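4.2 Equipment planning and consumables

The purchase plan was drawn up in June by Mackay and Li, before we had settled the task set, and it shows. We had two arms priced and two sets of instruments, a needle driver and a grasper on each order line, and no real money down for anything that gets used up. Thread, needles, pads, simulated blood. All of it went under one line called "other". That line was gone first.

What we would tell another lab is to start from the task and work back to the hardware. For interrupted suturing on a pad the task eats three things: pad surface, thread, and instrument life. Cameras come after that. Wrist views and a fixed view are priced very differently once mounts, cables and spare lenses are in, and the Jakmont quote left the mounts out completely.

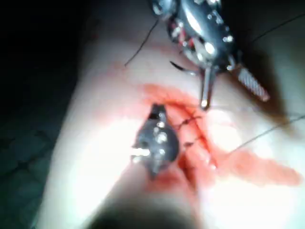
Figure 3. Wrist camera view, suturing task, two instruments at the wound.

Instrument life is the hard number to get. Suppliers give a use count, but a use in their sense is one procedure, and one procedure for us might be a whole morning of repeated throws. We asked Kastik for a figure in closures and did not get one. Ritchie ended up writing a log sheet, filled in by hand, and we budgeted from that. Not elegant. It did let us split the cost per closure into wear and consumables, wich the first plan could not do.

Lighting was not in the plan either. Metal jaws throw back a lot of light and so does a glossy pad, and glare over the wound costs you usable images. A dimmable lamp is cheap next to an arm. Put it in early, on its own line, so it doesn't get traded away when the quotes come back high.
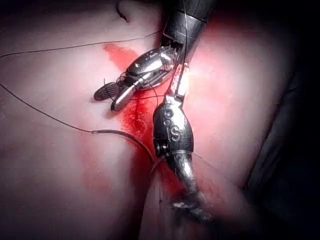
Figure 4. Second wrist view, same task, simulated blood on the pad.

Thread handling also drives cost, more than we guessed. Long strands get in the way of both tools and the operator stops to clear them, so the hours go up. Operator time was budgeted at a flat 2000 for the period and we went over, final figure 3361, same currency, same rate. Most of the overrun is set-up and clearing, going by Ojeda's time sheets. Shorter precut lengths would help here but cost more per packet. We have not worked out where the break even sits and the log sheets are too thin to say.

Moffat argued for leasing the arms instead of buying. The Gillies lease looked good on paper, service included, but it ruled out any change to the wrist mount, and the wrist camera was the whole point. We bought. A lab that only needs the fixed view should look at leasing again, the sums are close. 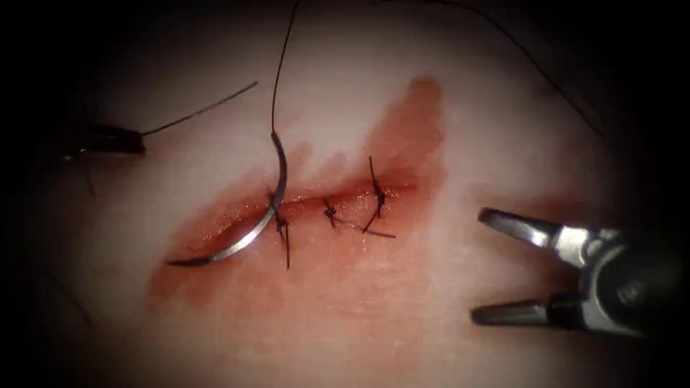
Figure 5. Fixed camera view. Three knotted sutures, needle placed for a fourth.

Spares. Order the second grasper with the first, shipping is the same and the wait for a single part was long enough to stall us. Needles should be bought by the box and in one size until the task is stable. Pads we now buy ahead for a full round of recordings, one batch, becuase color and stiffness drift between batches and the policy trained on one batch has to be checked again on the next. That check is itself a cost and belongs in the plan under operator time, not under pads.

Storage is a smaller item, but the plan had it wrong too. Three video streams per trial fill disks fast. The Pludance server was sized for one stream and had to be extended midway, at list price, with no time to shop around. Revised line items are in Table 2, with the original June amounts kept next to them for comparison.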